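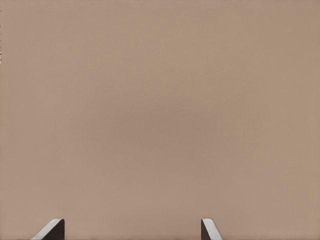
# Chapter 7: Prefix Sums

Many problems ask for the total of a stretch of values in a list. One such question is easy to answer with a loop. Trouble starts when the same list gets thousands of questions, each with its own start and end. The loop then adds the same values over and over.

This chapter covers a way to do the adding once. It assumes you are comfortable with arrays, nested loops, and the running-time notation from Chapter 3. Arrays are numbered from 0, and the code is written in plain pseudocode, as in earlier chapters.

## 7.1 The range total problem

The town of Hondville runs a bus line with 20 stops. For each stop, an array `board` holds the number of riders who got on there during one morning. The transit office wants to know how many riders got on between stop `a` and stop `b`, counting both ends.

The direct solution is short:

```
function rangeTotal(board, a, b)
 total = 0
 for i = a to b
 total = total + board[i]
 return total
```

With a list this small, there is no reason to write anything else. Now suppose the array holds a value for every minute of a year and the office sends in a long file of questions. If the array has n entries and there are q questions, the direct solution can take n × q additions in the worst case.

Look at what happens when one question covers stops 2 through 15 and the next covers stops 3 through 15. The second total differs from the first by a single value, but the function starts again from zero. Nothing it learned is kept.

## 7.2 Building the prefix array

A *prefix* of an array is a piece that starts at the first entry. The prefix sum array `P` stores the total of every prefix. We define `P[0]` as 0, the total of no entries at all, and `P[k]` as the total of the first k entries.

```
function buildPrefix(A, n)
 P = new array of size n + 1
 P[0] = 0
 for k = 1 to n
 P[k] = P[k - 1] + A[k - 1]
 return P
```

Take this array:

| index | 0 | 1 | 2 | 3 | 4 |
|---|---|---|---|---|---|
| A | 4 | 1 | 6 | 2 | 5 |

The prefix array has one more entry:

| index | 0 | 1 | 2 | 3 | 4 | 5 |
|---|---|---|---|---|---|---|
| P | 0 | 4 | 5 | 11 | 13 | 18 |

To get the total of `A[a]` through `A[b]`, take the prefix that ends at b and remove the prefix that ends just before a:

```
total = P[b + 1] - P[a]
```

For a = 1 and b = 3, this gives 13 - 4 = 9, which matches 1 + 6 + 2. Every question now costs one subtraction. Building `P` costs n additions, so the whole job takes n + q steps.

The extra entry at the front matters. Without it, a question that starts at index 0 would need its own `if` statement, and that is a common place for mistakes. Some books leave it out and store the total through index k in `P[k]`. Either choice works, but do not mix them in one program.

## 7.3 Moving to two dimensions

The same idea works on a grid. The Wila game engine, which we use in the programming projects, stores each map as a grid of terrain costs. A player's unit can scan any rectangle of the map, and the engine must report the total cost inside it.

Let `P[r][c]` be the total of all cells in the first r rows and first c columns. Row 0 and column 0 of `P` are filled with zeros. Each other entry comes from its neighbors:

```
P[r][c] = A[r-1][c-1] + P[r-1][c] + P[r][c-1] - P[r-1][c-1]
```

The last term is there because the upper left block is included in both of the terms before it — once by way of the row above and once by way of the column to the left. Subtracting it leaves one copy.

A rectangle from row r1 to row r2 and from column c1 to column c2 then takes four lookups:

```
total = P[r2+1][c2+1] - P[r1][c2+1] - P[r2+1][c1] + P[r1][c1]
```

Draw this on paper before you go on. Shade the large block first, cross out the strip above the rectangle and the strip to its left, and find the corner that was crossed out twice.

## 7.4 What the method cannot do

Prefix sums depend on subtraction. A range maximum cannot be found this way, because there is no way to take a value back out of a maximum. Products can be handled only with care, as a single zero makes every later prefix zero and division then fails.

The method also assumes the array stays put. Changing `A[0]` changes every entry of `P` after the first. Chapter 8 covers a tree structure that handles updates.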